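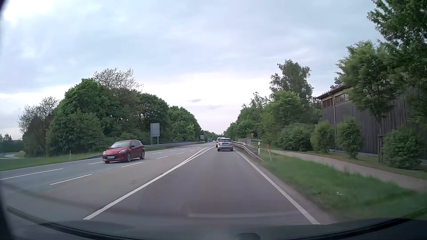 Sample still from the windshield set, front camera, vehicle moving with traffic.

# flumik-road-cams

Recordings and notes from a comparison of two front-facing cameras, the Pawlak and the Vakunley, feeding the same driving controller. The controller does lane keeping and following distance only. It does not read signs.

Collected in July by Mohammed-Awal Fiadzo for the Flumik project.

## What is in the repository

- `clips/` has 14 drives, each recorded with both cameras on the same bracket
- `stills/` has single images pulled from the clips, including the sample at the top
- `labels/` has lane lines, vehicles ahead, and oncoming vehicles
- `logs/` has controller output, one file per drive per camera
- `tools/` has the playback script and the label checker

## Setup

Both cameras sit behind the windshield and look out over the hood. The hood is left in the images. We tried cropping it, but the crop had to change every time the bracket was taken off, and the lane fitting already ignores that strip.

Exposure is automatic on both. Focus is fixed. The Pawlak runs at its default gain. The Vakunley was turned down 2 steps after the first drives came out too bright near the horizon, and those drives were recorded again.

## Labels

Lane lines are marked as solid or broken. Where two solid lines run side by side with asphalt between them, as on the left of the lane in the sample, only the line nearest the car is the lane boundary. The other one is labeled `extra`.

A vehicle partly hidden by another gets its own box if any of it can be seen. In the sample the Mini gets one box and the taller vehicle in front of it gets a second, marked `hidden`. The dark red hatchback on the other side is `oncoming`.

License plates were not labeled. Backs of signs are `other` and can be skipped in training.

## Results so far

The controller held the lane on all drives with the Pawlak. With the Vakunley it dropped the left line 7 times, mostly where the asphalt changes shade next to the paint. Turning the line threshold down fixed most of those in playback. We have not driven with the new value.

Following distance was close to the same for both. The Vakunley picks up tail lights earlier under a gray sky. The Pawlak is better at telling a far vehicle from the trees behind it.

## Known problems

- Windshield reflections show up as pale bands above the hood. The label checker sometimes flags them as lines.
- Drive 31 in the log numbering has no Vakunley file. The cable came loose.
- There are no night drives and very little rain.
- Log times and clip times can drift apart on long drives. Run `tools/align` before comparing them.

## Running it

Put the clips and logs in the same folder and run `tools/play`. Pass `--cam pawlak` or `--cam vakunley`. With no option it shows both, Pawlak on the left.

Report wrong labels in the issue tracker with the clip name and the time in the clip.

Related repositories
flumik-bracket-drawings
flumik-lane-fit
nastham-controller-logs
nastham-playback
vakunley-gain-tests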